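Minutes of the November meeting, Claklow Electric Car Club

I took the notes again, so blame me for the spelling. We started at ten past seven in the upstairs room at the Borbély, a bit late as the door code had been changed.

Last month's minutes were agreed. Régis Texier asked me to correct one thing: his winter range dropped on the motorway run and not in town, as I'd put. Sorry Régis, fixed now.

Kerbside chargers. The long one! The council's plan for chargers on lamp posts has reached the streets behind the station, and Viltono has been picked to fit them. Régis has read the whole plan (I managed the first half) and says the posts will be slow ones, fine for overnight but no use for a quick top-up. A few of us were worried about parking, as the bays won't be reserved for electric cars to begin with. I said I'd write and ask when that gets looked at again. We also want to know what drivers will pay per unit, and the plan doesn't say.

Home charger group buy. Humudeo has quoted 622 pounds a unit, fitted, if at least 3 households sign up together. Two have said yes so far. Anyone in an older house should get their fuse board looked at first - mine needed work and it held everything up for weeks. Names to me before the next meeting, please.

Money. We have roughly 2,000 pounds in the account. We agreed to keep most of it back for the spring open day and to pay for the room up to Easter.

Plugging in at home. We had a good natter about charging from an ordinary socket. Everyone agreed that a car should never be charged through an extension lead or a power strip, and I'll put that in the newcomers' leaflet. 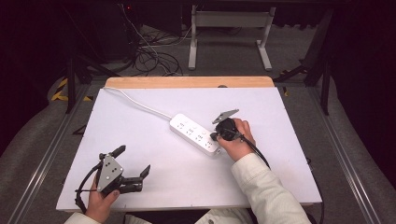
A white power strip on a white board, with a hand-held gripper in each hand.

Any other business. The spare cable is still out on loan, can it come back please. Someone asked about a joint drive to the coast and I'm happy to plan a route if there's interest - let me know how far your car will go in the cold.

We finished at five to nine. Next meeting same room, same time, and I'll send the new door code round beforehand.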